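Starnard shop teaches two-armed robot to pack a bag, one demonstration at a time

Feltness, November

A training room on the upper floor of the Plornside building in Feltness is being used this month to teach a pair of robot arms how to handle a soft bag and the small containers that go with it. The work is done by people. An operator moves the arms by remote control, the computer records every motion, and the recordings are later used to train a program that will try the same job without help.

The project belongs to Starnard, a small automation firm that moved into the building last spring. It has a contract with Triantafyllou, a regional supplier of travel and lunch goods, to find out whether a robot can take over part of the packing and returns work at the supplier's warehouse. For now the company wants an answer on one narrow question, which is how well a robot can deal with fabric.

Deolinda Guerreiro runs the sessions. She worked in the Triantafyllou returns department before joining Starnard, and she wrote the list of tasks the operators follow.

"A carton has corners and it stays where you put it," Guerreiro said. "A bag folds over. You reach for the top and the top has moved. People deal with that all day and don't think about it. We have to show the robot every bit of it."

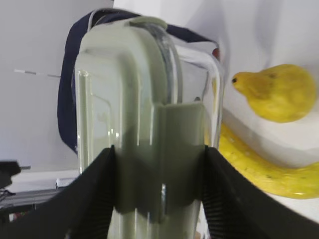 The operators work in pairs, with one person at the controls and the other resetting the table and keeping the log. A session runs 60 minutes, with a break at the midpoint, and each operator does no more than 4 sessions a day. Containers get a large share of the time. They have to be gripped low enough to stay steady and squarely enough that they don't twist, and clear ones are harder to judge through the wrist camera, where a light streak on the wall can look like an edge. Operators are told to bring both fingers in evenly from the sides and to keep the container upright while it is held. Produce is sometimes left nearby, a pear or a banana for instance, so that the program does not learn to expect a bare background behind the thing it is holding.

Each task is broken into short steps on a printed sheet. The operator reads the step, does it, and presses a foot pedal to mark the end. If the grip slips or the operator changes course halfway, the attempt is logged as a partial and kept in a separate folder.

Guerreiro said the partials were thrown out during the first weeks. That changed after the training staff asked for them. A recording in which a person fumbles a strap and then recovers it is useful, she said, as long as it is labeled correctly. The labels are checked by a second person before the files are passed on.

The operators came from several lines of work. Two had driven forklifts, one had been a dental assistant, and another had worked in a camera repair shop. None had used a remote-controlled arm before. New operators get 20 practice runs before their recordings count, and most of that time is spent learning to slow down.

"The first thing everybody does is go too fast," Guerreiro said. "Then the arm swings a little past the spot and they go back, and the computer sees all of that as part of the job."

The approach to the table is a task of its own. Operators practice coming in over the work surface with the fingers open, and stopping short of anything that is on it. They start from different sides and different heights. In some runs the bag is placed well off to one side, and the operator has to locate it with the arm's own camera before going any closer.

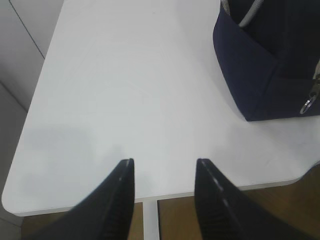
A wrist camera's view of the table, with the gripper open and the navy bag at the far right.

The view from the wrist takes some getting used to, according to the operators. The fingers are always at the bottom of the picture and everything else moves around them. A small turn of the wrist can take the bag out of sight. Operators can also look at a wider view from a fixed camera near the table, and most of them switch back and forth between the two. The sheet asks them to do the last part of each reach from the wrist view alone.

Starnard records all of the camera views together, along with the position of each joint and how far the fingers are opened. At the end of a session the files are copied to a machine down the hall and the operator fills in a half-page form. The form has a space for comments, and Guerreiro reads those first. Many are about the chair. One operator asked for the pedal to be moved to the left side, and it was.

Triantafyllou has sent over a box of stock to practice with. The company sells bags and food containers in a number of sizes, and returns come back in every condition – zipped, unzipped, straps tucked in or hanging out, sometimes with a customer's things still inside. At the warehouse a worker opens each bag, checks it, takes out whatever is in there and closes it up again. That is the job the robot is meant to learn, or some part of it.

The supplier has not said how many jobs might be affected. A short statement posted for warehouse staff said that no positions would change during the trial and that results would be shared when it was over. Workers at the warehouse have been invited to visit Feltness, and a first group came through earlier in the month.

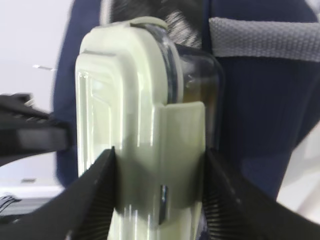

Reading time: 4 minutes

The visitors were allowed to try the controls. Guerreiro said the warehouse workers picked up the job quickly, in part because they already knew how the bags behave. Several of them went for the fabric in places her own operators had been avoiding, and she has since changed two lines on the instruction sheet to match what they did.

One of the changes has to do with containers that are next to or against the bag. The old sheet told operators to clear the bag out of the way first. The workers went straight for the container and came in from both sides, leaving the fabric where it was. The new sheet allows either method, and the operator notes on the form which one was used.

The other change covers handles and straps. Operators had been lifting bags by the handle whenever they could reach it. Warehouse workers tend to leave the handle alone and pinch the body of the bag near an upper edge, because a handle on a returned item may be worn at the stitching. Both kinds of grip are now recorded, and the form asks for the condition of the strap.

Using two arms brings its own problems. A single operator controls both, one with each hand, and has to keep them from meeting over the middle of the table. The usual method is to let one arm hold the fabric while the other waits close by and moves in only when there is a clear path. Waiting turns out to be hard for people to do well with a robot. Hands drift, and the arm drifts with them. The log has a mark for this too.
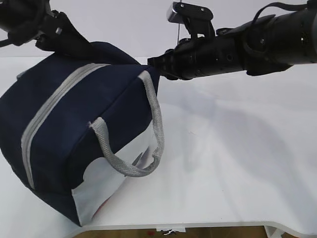 Guerreiro has asked operators to rest the idle hand on the desk between moves, and she said the recordings from the past week look steadier. She has also shortened the two-arm tasks. A full run, from opening the bag to closing it again, used to be recorded in one piece. It is now split up, and an operator can repeat the part that involves the zipper without going through everything before it.

Zippers remain the weak spot. A gripper can hold a pull tab once it has one, but the tab lies flat as often as it hangs, and the fabric on either side of the track has to be kept under tension by the other arm. Operators finish this step less often than any other on the sheet. Starnard has ordered a second set of fingertips with a narrower end and expects to test them before the end of the month.

The room itself has had a few adjustments. The blinds are kept down in the afternoon so that the light on the table stays the same between sessions, and the table has been bolted to the floor after an operator leaned on it during a run. Work starts at 8 in the morning. Other tenants in the Plornside building share the freight elevator, and deliveries for the project are made before then.

When the recordings are complete, the training staff will build a first version of the program and run it on the same table with the same bags. An operator will sit at the controls during those tests and can take over at any point. Each takeover will be saved and added to the training material. After that the bags will be swapped for ones the program has not seen.

Starnard has not set a date for a trial at the warehouse. Triantafyllou is expected to review the first results in the new year and decide then whether to extend the contract.

The firm is looking for more operators for the evening shift. No experience with robots is required, and applicants are asked to come to the front desk of the Plornside building and try a short practice run.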